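Home News Products Press Contact

Category: Home & Laundry / Company News

Fevska Opens Its Laundry Sorting and Folding Guide to Everyone

8 June 2020 - Fevska is delighted to announce that its household laundry guide, Flultico, is now free for anyone to read, print and share. The guide covers the whole trip from the basket to the shelf, and it starts with the part most people like least: getting a big, tangled load onto a table and sorting it out one piece at a time.

Flultico began in January as a short handout for members of the Fevska home skills class. It has grown to 39 pages in 11 chapters, and 1215 households signed up to try the early version at home. Their notes came back long, funny and very useful, and many of them are now part of the text!

"People wrote to us about dark laundry more than anything else," said Farzana Farooqui, who edited the guide. "You pull at one corner of a big black piece and the rest comes along in a knot. We ended up writing a whole new chapter on it, and I think it's the best one in there."
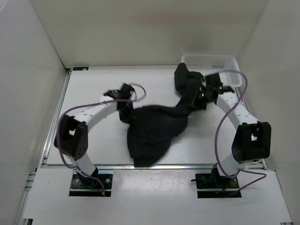

The chapter on large pieces asks readers to clear a flat, light-colored surface before they begin, so that dark fabric and its edges are easy to see. Keep the basket at a back corner, within reach but off the main working area. Bring the cloth out toward you, find two corners, and open it up before trying to fold anything. Twists in the middle come out more easily if you work from the narrow part toward the wide part - pulling hard on both ends only makes them tighter.

There are also chapters on towels, fitted sheets, children's clothes and the endless matter of socks. A section by Dehua Zeng looks at small apartments, with 3 layouts for people who have to fold on a kitchen table or a desk.

"I fold on a desk myself, so I had strong opinions," Zeng said. "I tried every layout for weeks and threw out the ones that annoyed me."

Flultico can be read on the Fevska website, and printed copies are available at the front desk. Comments on the new chapters are very welcome and will go into the next edition.

We use cookies to remember your settings. Accept Manage cookies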